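# Cleaning and Resetting a Shared Whiteboard

This procedure applies to all rolling whiteboards in the Brelley building. Allow 12 minutes per board. Boards are reset every Sunday, before the rooms reopen.

Remove any magnets and notes first. Wipe the whole surface with a dry cloth, working from the top down. 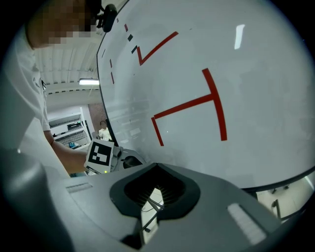 Marks that remain after dry wiping should be treated with board cleaner, applied to the cloth – never sprayed directly on the board. Red tape marks a layout in use and must stay in place unless the room office has approved its removal.

## Treating smudges

Gray smudges are ink residue. Go over them twice with a damp cloth, then dry the surface fully.

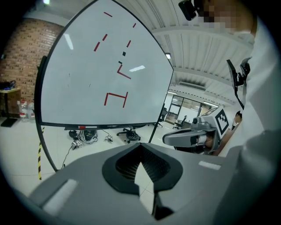
**May paper towels be used instead of a cloth?**
Use cloths only. Paper towels leave lint and can scratch older surfaces.

## Tray and markers

Empty the tray and wipe out the dust. 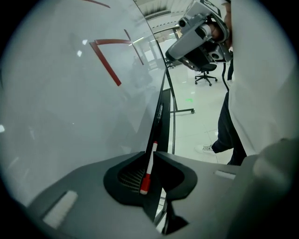 Markers should be capped and tested before they go back. Discard any that write faintly. Store them flat along the channel; a marker left nearly upright, like the red-capped one, is easily knocked to the floor. Spare markers are kept in Room 328.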